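Tags: Why Is It Like That? | Ages 7 to 10

Why do we sort things? Your brain is lazy, and it likes a short search. Mix 246 buttons in one heap and finding the green one takes all of snack time. 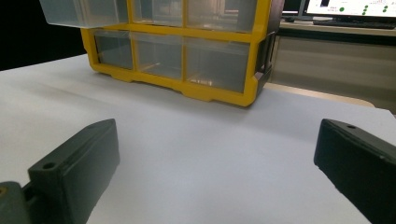
Split them by color first and you only hunt through one small group. Libraries do it. So do squirrels, badly.
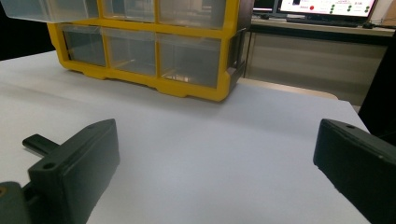 Mahmoudi wrote in to ask whether a floor counts as one very big drawer. Sorry, no.

Contact Plurkel | © Plurkel 2020 | Back to top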